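Red and maroon checkerboard floor in a narrow hallway - too dark?
Briltside Home Forum > Floors and Tile > Planning and Layout

Started by tbenmoussa, 17/06/2019
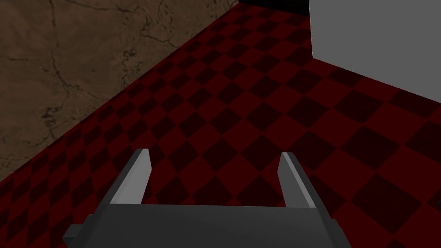
Deep red and very dark maroon squares, rendered.

We are redoing the hallway and the small entry at the front of the house. The old floor is sheet vinyl over plywood, and it's coming up no matter what. My wife wants a checkerboard. I want a checkerboard too, but we don't agree on the colors. She likes black and cream. I like two dark reds close to each other, so the pattern is there but you have to look for it a little.

The hallway is long and narrow with one window at the far end. Walls are off-white now and could stay that way. Doors and trim are painted white.

Questions:
Is it going to feel like a cave?
Straight or on the diagonal?
Does dark red show dust as badly as black does?

Budget is tight but I would sooner spend on the floor and do the walls later.

Tarek Benmoussa

gravelpit
I had dark red quarry tile in a kitchen for years. Dust shows. Dried water spots show more. It was not as bad as the black floor in my sister's bathroom, but I swept every day.

In a hallway you will see every bit of grit that comes in off people's shoes. Get a big mat.

Lower_Landing
Go with your wife on this one. Black and cream has been done in hallways for a very long time and it will still look fine when you sell. Two reds is a thing you like today.

heikki_h
I don't agree with that. He isn't asking about selling. Off-white walls and white trim will carry a dark floor with no trouble, and a low contrast pattern is easier on the eye in a narrow space. Black and cream in a long hallway gets very busy. I laid one for a customer and he covered most of it with a runner before the year was out.

On the diagonal question, go straight if your walls are straight. Go diagonal if they aren't, since cut triangles along the edge hide a wall that drifts. Straight squares will show you a bad wall from the front door to the back.

Snap a line down the center of the hall and measure off it to both sides in several spots before you decide anything.

Heikki Hämäläinen

Lower_Landing
Everybody sells in the end. But fine.

tbenmoussa
Thanks all. I measured. The left wall moves more than I expected near the bathroom door, so diagonal may be the answer. More cutting though.

What material would you use? I have looked at linoleum tile from Isent and at porcelain from Bestano. The Isent has two reds that are close to what I want. The Bestano has one red that works, and the darker one is really a brown.

marcy.b
We put the Isent tile in our mudroom last October. It cuts with a knife and a straightedge, and it's warm underfoot. Things to know:

It has to sit in the room for a couple of days before you lay it.
The subfloor needs to be very smooth. Every bump comes through.
The adhesive they want you to use isn't cheap, and a small tub doesn't go far.

Ours has held up. There is a dent where the bench leg sits. I should have put a pad under it.

gravelpit
Porcelain for an entry, every time. Linoleum and wet boots don't mix.

marcy.b
It's a mudroom. It gets wet boots all winter. Wipe up the puddles and it's fine.

gravelpit
Your mudroom is less than a year old. Ask me in ten.

heikki_h
Both will work. The subfloor decides it. If that plywood has any bounce, porcelain will crack at the grout joints first and then you will have loose tile. Walk it heel first and listen. If it moves, screw it down to the joists and look at adding a layer. Adding a layer plus backer board plus tile raises the floor, and then your doors have to be trimmed and you get a step at the next room. Linoleum keeps you a lot closer to the height you have now.

Also check how old that vinyl is before you rip it up. Old sheet vinyl and the glue under it can have asbestos. Get a piece tested. Don't sand it.

tbenmoussa
Good point on the testing. I hadn't thought of it. The vinyl was here when we bought the place and I don't know the age. I'll send a sample out before I touch the rest.

For the floor area I need 451 tiles by the Isent calculator, going straight. Is 500 enough if I go diagonal?

heikki_h
It should be if you are careful. Lay it out dry first. Many of your edge cuts will give you two usable halves, but they have to be the right color on the right side, and that's where people run short. Order both colors from the same batch and keep whatever is left in a closet.

pine_street_joe
Nobody has said anything about light yet. One window at the far end means the entry is the dark part. What fixture do you have at the front door? I had a dark hallway and changed the ceiling light before I did anything else, and after that I liked the floor I had.

tbenmoussa
One small dome fixture, pretty dim. A second one halfway down that we never turn on.

pine_street_joe
Turn it on and tape down some dark red paper for a week. Costs you nothing. Look at it at night and first thing in the morning.

Lower_Landing
This is good advice. Do that with the black and cream too and let her pick.

tbenmoussa
We did the paper, red at the front end and black and cream by the bathroom. The reds looked nearly the same at night with the dome light, and you couldn't see a pattern at all. In the daytime it looked right. So the light has to change either way.

She says the red is better than she expected. She still likes hers more. We also looked at a sheet from Amrani with a cream and a dark red, and that might be where we end up. It's sold by the roll, with the squares printed on, so there is no layout to do.

marcy.b
Cream and dark red is nice. I would be careful with printed sheet in a hall that isn't square, though. The pattern will run straight and the wall won't, and you can't fix it the way you can with loose tile.

heikki_h
Agree with marcy. If you both like cream and dark red, buy it as tile.

gravelpit
Cream in an entry. Now you will see mud and dust.

tbenmoussa
Sample of the old vinyl is in the mail. I ordered 3 loose tiles, one cream and the two reds, and we'll put them on the hall floor when they get here. I will post again when the test comes back.

heikki_h
When you post, give the thickness of the plywood and the joist spacing if you can get at it from the basement. Hard to say much more about porcelain without that.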